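Visiting Hirkon's open afternoon: teaching robots by hand

I signed up for the June open afternoon at Hirkon mostly because of the flyer, which promised that "anyone can teach a robot in 20 minutes." I have bought enough kitchen appliances to be wary of that kind of sentence. The doors opened at 2 p.m., the coffee was free, and the sign-in sheet asked for a phone number I did not give.

The company sells a training service called Duline. Customers pay to have a task shown many times over by people holding a gripper, and the recordings are used to train a robot arm to do the same task. Hirkon says this is quicker than writing instructions line by line, and for some jobs I can believe it. Try writing down how you fold a shirt.

The introductory talk ran 30 minutes and had too many slides. One of them said 418 demonstrations had gone into a single job, putting a lid on a box. I asked how often the robot gets the lid on. The presenter said it "depends on the lid," and moved to the next slide, a map of future markets.

After that we went upstairs to the long room where the demonstrating gets done. It has a wood floor, white walls and beams across the ceiling, and you have to watch your feet for the cables. People work on their feet with gear strapped to their heads. I had expected something closer to a factory, and what it reminded me of was a rented dance studio on moving day.
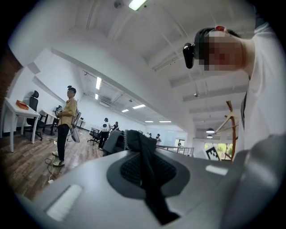
Does a person need any training before showing a robot a task?
Some practice helps, according to Hirkon: newcomers get a short session with the gripper, and their first recordings are usually thrown out.

I got my turn at a side table, with a sponge and a plastic cup. Put the sponge in the cup, take it out, do it again. The gripper was heavier than I'd guessed and my wrist complained early. The staff member told me to slow down and stop correcting myself halfway, as the robot would learn the wobble along with the rest. That was the most useful thing I heard all day, and it also made me doubt the flyer. If a grown adult needs coaching to put a sponge in a cup, "anyone" is doing a lot of work in that sentence.

Remote control got much less time. An arm from a partner company, Flenalen, was run from a pair of handles across the room. It picked up a marker on the third try. The operator was patient and clearly good at it - I doubt I'd have managed it by dinner.

On the way out there was a price sheet. A starter package is listed at $2000, and the small print says that covers the recording only. Testing on an actual robot is quoted separately. I asked what happens if the trained robot can't do the job, and was given an email address.

I'd go again if they showed a finished task running for an hour with no one stepping in. The next open afternoon is at the Issahaku building, two stops farther on the bus, and parking there is terrible.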